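CHAPTER 4
Bedding and Household Linen

Learning goals
After studying this chapter, you should be able to:
name the parts of a made bed in the order in which they are laid;
explain how weave and finish affect the feel of a sheet;
read a care label and choose a suitable wash.

Household linen is among the most heavily used cloth in any home. A sheet is slept on, washed, dried, and folded many times in a year, and it must keep its size and strength throughout. For this reason, the textile trade treats bedding as a separate class of goods, with its own tests and its own standard sizes.

The word "linen" once referred only to cloth woven from flax. It now covers sheets, pillowcases, towels, and table covers of any fiber. Cotton is common, often blended with polyester to reduce creasing. Plain weave gives a crisp, firm surface. Satin weave, in which long threads lie on the face of the cloth, gives a smoother surface that reflects more light but snags more easily.

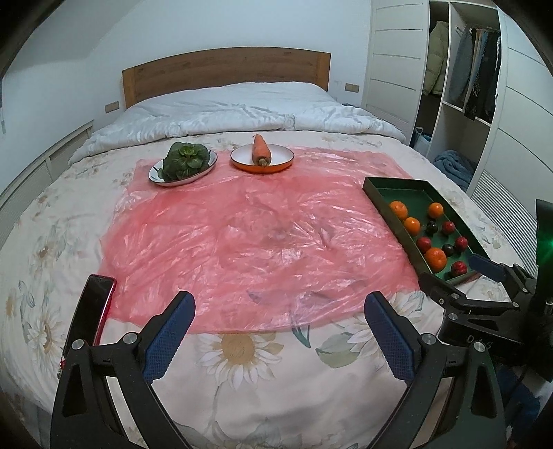 Figure 4.1 A floral printed sheet with a white duvet folded back toward the headboard.

Printed patterns are applied after weaving or produced with dyed yarn. In a printed sheet, the color is usually stronger on the face than on the reverse. Section 4.2 follows the Doolan mill at Condness, where Murray Kingi and Paora Maihi compared 99 printed samples for loss of color in washing.

Key terms: fiber, finish, plain weave, satin weave, thread count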